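Week 8 handout – Surfaces, scuffs and knowing when to stop
Interior Refresh (evening group), July

Hi all, notes from tonight, typed up while I still remember what I said. Joelle Bataineh asked me to put the bit about printed panels in writing, so there's a fair chunk on that further down.

First up, housekeeping. Sample boards are due at the start of next session, 6.30 pm, and please put your name on the back. I still have one grey board from last term that no one has claimed. If you're using the Vernlow offcuts from the storeroom, take from the open box first.

Okay, white floors in small spaces. Cupboards, play nooks, the bottom of a display box, the little corner under the stairs. We all love a white base with a patterned wall because it bounces the light and lets the print do the talking. It also shows every single mark, and the marks gather where you work and where you sweep. I go through the same routine each time: dry brush, then a damp cloth wrung out hard, then a mild cleaner on whatever is left. Don't skip the dry brush! Grit dragged about under a wet cloth turns one smudge into a whole family of scratches.

Start in the corner and work out to the opening. An old toothbrush is good along the join, and so is a vacuum with the narrow nozzle if you have one handy. Get your tools out of there before you start, too – screwdrivers especially.
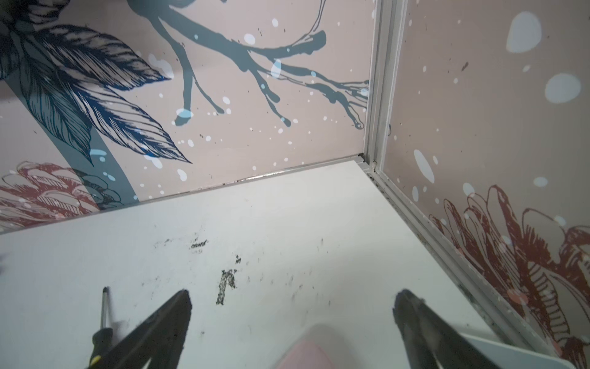
Fig. 1. White base before cleaning, with floral-printed panels on the walls. Note the grit along the right-hand join.

Look at how differently the dirt behaves across that one surface. The black smear left of centre is the sort of thing I'd test with a soft eraser before reaching for a bottle. The faint streaks nearer the front I'd leave until last, as you can't judge them properly with grime on either side. And if a mark won't shift after three goes, it may be a scuff in the surface itself, so stop rubbing.

Now, the panels. Dusty pink ground, a dark inky branch, and white and pale blue splatter over the top. So-yul thought splatter like this would be a nightmare to keep clean, and I think it's the opposite (it's very forgiving, because the eye expects dots). The trouble is that you can miss real dirt in it. Wipe printed panels with a barely damp cloth, top to bottom, and don't scrub at the corners where edges can lift.

For your boards: one white, one print, one join between them. Mark the white on purpose, clean half of it, and write down what you used and in what order. Ohemaa has offered her colour fan if you want to match a pink, just return it to the blue tray.

Reading is the Pinheiro chapter on washable finishes, first section only.

Rochelle Pettigrew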